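**1/** Spent June on how our kitchen policy handles chained tasks in simulation. Short thread on the method and what came out of it.

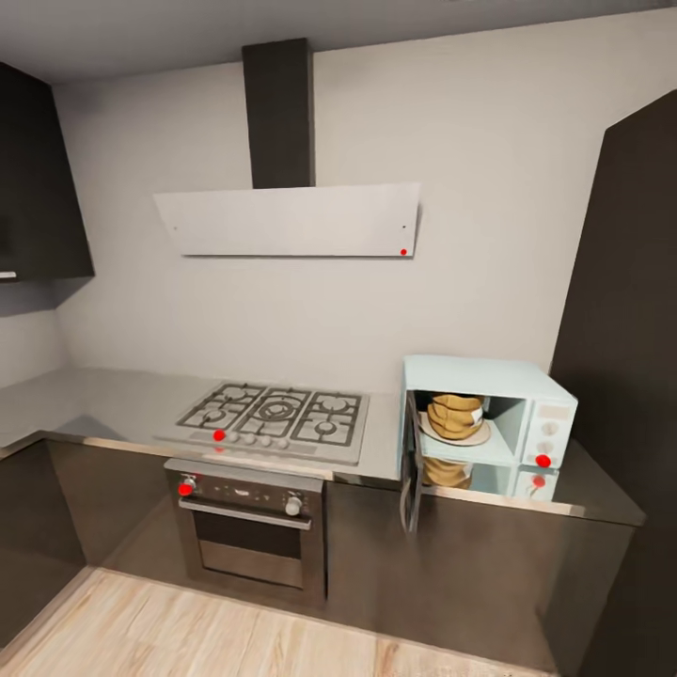
**2/** The setup is one kitchen with a microwave, a gas cooktop and an oven. Each rollout gets a list of subtasks: open the microwave door, turn a knob, and so on. The order is shuffled.

**3/** We trained on 1733 simulated demos. The baseline is Clekov, which sees the whole list at once. Ours, Restimach, sees only the current subtask and the next one.

**4/** Clekov does fine on short lists. On long ones it tends to skip a step and never go back. Restimach finished 23 of 27 held-out orderings. Most of the failures were on knobs, where the gripper let go before the full turn.

**5/** We tried a window of three subtasks too. It was slower to train and no better.

**6/** Cillian Kinsella at Starness wrote the code that checks when a subtask is done. The old check was too loose and passed half-open doors, so we reran everything with his.

**7/** All of this is sim only. Hardware runs on the Koyama arm are next. Code goes up once I clean up the configs, probably Sunday.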